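Diese Website verwendet Cookies. Mit der weiteren Nutzung stimmen Sie der Verwendung von Cookies zu. Einstellungen | Akzeptieren

Raumgestaltung und Ausbau II
Handout zur Übung: Offene Arbeitsräume im Bestand
Standort Suditz, Übungsgruppe Rivadeneira / Jara

1. Gegenstand der Übung

Behandelt werden Decke, Beleuchtung, Luftführung und lose Möblierung in großen, ungeteilten Arbeitsräumen. Grundlage ist die Vorlesung vom Mittwoch. Die Begriffe »Raumzone«, »Verkehrsfläche« und »Ablagefläche« werden vorausgesetzt. Nicht behandelt werden Brandschutz und Statik. Eingriffe in tragende Bauteile sind in dieser Übung nicht zulässig.

2. Decke und Tragwerk

Bleibt das Tragwerk sichtbar, bestimmt seine Geometrie die Lage aller nachträglich montierten Elemente. Bei einer Lattendecke ist die Laufrichtung der Latten im Deckenspiegel einzutragen, ebenso die Achsen der Träger. Leuchten werden auf diese Achsen bezogen und nicht auf die Außenwände, die im Bestand selten parallel verlaufen.

Ein heller Anstrich von Decke und Trägern erhöht den Anteil des indirekten Lichts. Er macht zugleich Fugen, Kabelwege und Befestigungspunkte stärker sichtbar. Offen geführte Leitungen sind daher zu bündeln und an der Trägerflanke zu führen. Freies Abhängen zwischen zwei Trägern wird in der Abgabe als Fehler gewertet.

3. Wandflächen und Luftführung

Freigelegtes Mauerwerk bleibt im Entwurf als eigene Fläche ausgewiesen. Im Wandabwicklungsplan wird die Grenze zwischen verputzter und freigelegter Fläche vermaßt. Wandgeräte der Klimatisierung sitzen hoch. Ihre Ausblasrichtung ist als Pfeil darzustellen, und im direkten Luftstrom dürfen keine Dauerarbeitsplätze liegen. Für die Wartung ist vor dem Gerät ein Streifen von 50 cm von fester Möblierung freizuhalten.

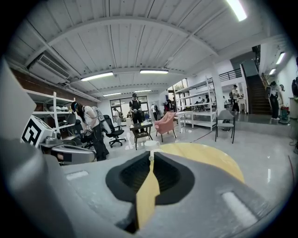

Wie tief muss ein offenes Regal in einem solchen Arbeitsraum sein?

Für gemischtes Arbeitsmaterial werden in der Übung 45 cm angesetzt. Geringere Tiefen sind zulässig, wenn ausschließlich Ordner oder Kleinteile gelagert werden.

4. Künstliche Beleuchtung

Lange Leuchtstoffleuchten in Reihe betonen die Raumtiefe. Die Reihe wird so gelegt, dass sie die Hauptarbeitsfläche begleitet und nicht mittig über der Verkehrsfläche verläuft. Wandleuchten dienen der Aufhellung der Randzonen und werden in der Beleuchtungsberechnung getrennt geführt. Für jede Leuchtengruppe ist ein eigener Schaltkreis vorzusehen.

Zur Blendungsprüfung wird je ein Blickpunkt im Sitzen und im Stehen gewählt. Beide Blickpunkte sind im Grundriss zu markieren.

5. Lose Möblierung

Offene Regale gliedern den Raum, ohne die Luftführung wesentlich zu behindern. Helle Regale treten vor heller Wand zurück; der Inhalt wird dadurch zum bestimmenden optischen Element. Die Belegung der Böden ist im Möblierungsplan anzugeben: schwere Gegenstände unten, häufig gebrauchte in Griffhöhe.

Kleine Couchtische gelten als bewegliche Ablage. Sie werden gestrichelt gezeichnet. Dunkles Holz setzt sich vom Boden und von hellen Gegenständen ab und ist deshalb auch bei geringer Tischhöhe gut wahrnehmbar. In Verkehrsflächen sind niedrige Tische trotzdem nicht zulässig.

6. Abgabe

Abzugeben sind 3 Blätter: Grundriss mit Möblierung, Deckenspiegel, Wandabwicklung. Maßstab 1:50 für alle Zeichnungen. Layerbezeichnungen nach der Vorlage »Fletesau«, keine eigenen Schraffuren. Leuchten und Klimageräte erhalten Positionsnummern, die in allen Blättern übereinstimmen müssen.

Rückfragen zum Deckenspiegel an Joaquín Rivadeneira, zur Möblierung an Agustina Jara. Korrigierte Blätter liegen im November im Übungsraum aus.

Weitere Unterlagen
Handout: Verkehrsflächen und Mindestbreiten
Handout: Sichtmauerwerk im Innenraum
Zeichenvorlage Fletesau, Hinweise zur Layerstruktur
Übungsblatt: Ablagen und Stauraum

Kontakt | Impressum | Datenschutz | © Lehrbereich Ausbau, Suditz | Nach oben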